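Trays, plates and the front table

Last updated: 27th November

The serving table by the front door of the Wodham hall has been rearranged, and the change will stay in place through January. Regulars at the shared supper will have noticed it already. The old setup had the stack of plates at one end and the food at the other, so the line doubled back on itself and people ended up reaching across each other for bread. On a busy evening we serve 121 plates, and the corner by the coat rack could not hold that many people standing still.

Plates now go down on the table first, in pairs, with a tray behind each pair. Whoever is serving stands on the far side and moves the food forward from tray to plate. The person eating picks up the plate from the near side and keeps walking. It took one evening to get used to, and the line has moved along well since then.

We tried several kinds of tray before settling on one. The big steamer pans from the back kitchen were too deep for the small tables, and the lids had nowhere to go. The glass dishes looked nice but were heavy to carry when full, and two of them have chips along the rim and should not be used for food anyway. They are in a box under the sink marked for disposal. Please leave them there.

The shallow aluminum pans turned out to be the right size. They are light, the sides slope enough that a spoon gets into the corners, and the rolled rim gives you something to hold. A dark liner in the bottom keeps things from sliding when the tray is carried.

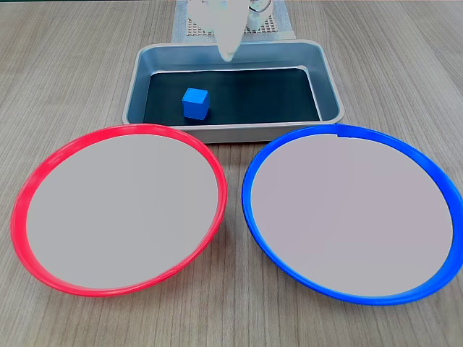 Set the plates close to the tray, closer than feels natural. If there is a gap, the food lands in it, and the tabletop has a grain that holds on to sauce. It is fine for the edge of a plate to sit right up against the pan. Leave enough room at the sides for an elbow, and keep cups off this table altogether. Cups and the water jugs are on the Güler cart by the window, where a spill can be mopped up without stopping the line.

We have 50 of the shallow pans, bought from Benov at the end of the summer. They nest, but only if they are dry. Wet pans stick together, and pulling them apart bends the rims. Nine have been bent that way and now rock when you set them down. Those are still good for carrying bread and rolls, so they have been moved to the lower shelf with the bread baskets.

Washing instructions, which several people asked for:

Lift the liner out first and wash it on its own in the left-hand sink. It does not go in the machine. Hang it over the rail and let it dry completely before it goes back in a pan.

Wash the pans by hand with a soft cloth. The dishwasher turns them dull gray and leaves a powder on the surface. Steel wool scratches them. If something has baked on, fill the pan with warm water and leave it until the floor has been swept.

Plates can go in the machine as before, on the bottom rack, facing the middle. Please scrape them well. The filter was blocked again last month and it took most of an evening to clear.

Storage has changed too. The pans go on the second shelf of the tall cabinet and the plates on the shelf below. The top shelf is for the holiday dishes and anything that belongs to the Gromamby lunch group, who use the kitchen before us and have asked that their things be kept separate. Their shelf has a strip of green tape along the front edge.

We are short of people for setup. It takes four to do it comfortably and lately it has been two or three. Setup starts an hour before the doors open and there is no heavy lifting apart from the folding tables, which can be left for later if nobody wants to carry them alone. Anyone who would like to help can put their name on the sheet inside the kitchen door or speak to Yasmine Abdel Hamid, who has the keys to the tall cabinet — she is usually in the kitchen until closing.

The question of tablecloths is still open. Some people would like them back on the serving table. They do look better, but they have to be taken home and washed each time, and the last set came back one short. For now the table stays bare and gets wiped down before and after supper. The cloths on the dining tables are not affected.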